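Cleaning and Setting Up a Two-Slot Toaster
Kitchen notes, last revised May 6, 2021

These instructions apply to any ordinary two-slot toaster with a side lever and a bottom crumb tray. Set aside 30 minutes for a full cleaning. The Drandby and the Horkura both come apart the same way. On the older Bodin, the crumb tray is held by a clip at the rear, and the clip has to be pressed inward before the tray will slide.

1. Placement

Put the toaster on a flat, bare surface. Keep paper towels, curtains and bread bags away from it, and leave the space above the slots open. Do not run it under a wall cabinet. The power cord should leave the back of the toaster and go straight to the outlet without crossing the top or touching the metal around the slots.

Turn the toaster so that the lever faces the hand you normally use. Put the tray or plate for finished toast on the opposite side.

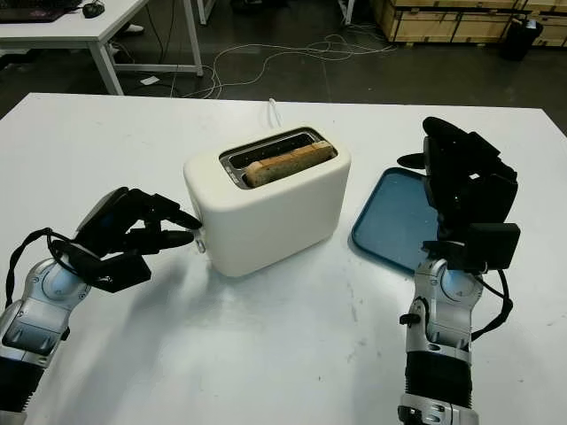

Plug the toaster directly into a wall outlet. Extension cords sold for lamps are not rated for heating appliances. If the cord is too short, move the toaster.

2. Emptying the crumbs

Unplug the toaster and let it cool completely. Slide out the crumb tray and tip it into the trash. Wash it in warm water with dish soap, then dry it on both sides.

With the tray out, hold the toaster over the sink, turn it upside down and shake it gently. Turn it a quarter turn and shake again. Raed Mansour, who wrote the first version of this page, used compressed air at this stage. I don't recommend it. The air drives crumbs into the lever track, and the lever then sticks halfway.

Crumbs left in the slots can be loosened with a dry pastry brush. Brush along the length of the slot and keep the bristles off the heating wires. Never use a knife or fork.

3. Cleaning the outside

Wipe the body with a damp cloth and a drop of dish soap. Pale matte finishes show brown marks near the slots. Baking soda mixed with water to a thin paste removes most of them. Wipe the metal top plate lengthwise and dry it at once to avoid streaks.

4. First run after cleaning

Put the crumb tray back and check that it is fully seated. Run one cycle on the lowest setting with no bread. A slight smell is normal on this run. Smoke means there are still crumbs inside, so unplug the toaster, let it cool and repeat section 2.

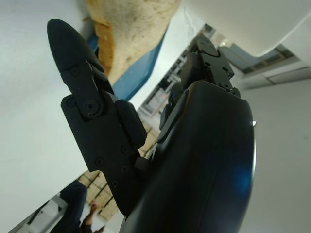
Bread should be checked before it goes in. Slices thicker than the slot will jam against the guard wires, and torn edges break off and end up in the tray. Surface color is a poor guide by itself: something beige and mottled, with darker tan patches and speckles, can be uneven before any heat reaches it. For a test, use plain sliced white bread, which has an even color to start with.

Set the dial to the middle and toast one slice. Compare both faces. If one is much paler, repeat the test in the other slot. The same result in both slots usually points to bread leaning against one side. A difference in one slot only points to a weak element, and the toaster should be replaced.

5. Routine

Empty the tray once a week. Do the full cleaning every 2 months, or sooner if raisin bread is toasted often.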